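Mestcombe cafe menus to show allergens in one format

2nd March
By Gwenllian Ruddock

Print this story | E-mail this story

Cafes and lunch counters in Mestcombe will have to list allergens the same way on every menu from August, after the town council approved a single format for all 59 licensed food businesses.

Under the new rule, a dish must carry its allergens in words directly beneath its name. Numbered codes and color dots, which many places use now, will no longer be accepted on their own. The rule also covers sauces and dressings put out for customers to help themselves.

Owners who serve from a chalkboard may keep it, but a printed sheet with the full list has to be within reach of the counter.

The council received 621 written responses before the vote. Most of them came from residents, and the most common complaint was that sauces and toppings were left off the lists altogether.

"People ask about the sandwich and forget about what goes on it," said Kalevi Suominen, who runs the food safety office for Mestcombe and neighboring Brustcombe. "Mustard is an allergen. Celery is an allergen. Both turn up in condiments, and a customer has no way to tell once it's on the plate." 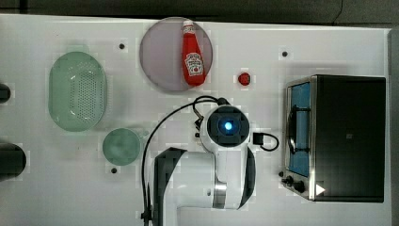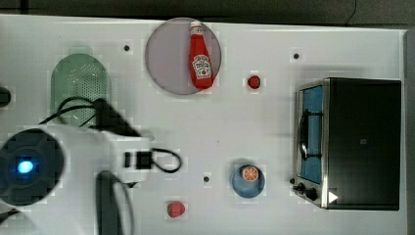
A ketchup bottle on a plate. Table sauces are covered by the new menu rule.

Businesses that refill sauce bottles from larger containers will need to keep the original label on file and show it on request. Bottles sold with the maker's label still on them need no extra paperwork, though the sauce must appear on the menu sheet like anything else.

Inspectors will check menus during their regular visits. A first failure brings a written notice and 40 days to fix the problem. After that the business can be fined.

Reaction among owners was mixed. The Pintér bakery on Canal Street has printed full allergen lists for years and expects to change very little. At the Rultell lunch counter, where the menu changes every morning, the manager said the daily reprint would be a nuisance but could be done before opening.

Several owners told the council that suppliers change recipes without much warning. Suominen said his office would not penalize a business that could show it had used the latest ingredient list it was sent.

The town has set aside $2,249 to print blank menu sheets, which owners can pick up free at the town hall. A version that can be filled in on a computer will be posted on the town website. Two evening sessions for kitchen staff are planned before the rule takes effect.

Brustcombe has not adopted the format. Its council is expected to discuss the matter later in the year.

Related stories
Brustcombe market to keep longer summer hours
School lunch prices held for another year
Town hall counter moves to ground floor
Canal Street parking changes approved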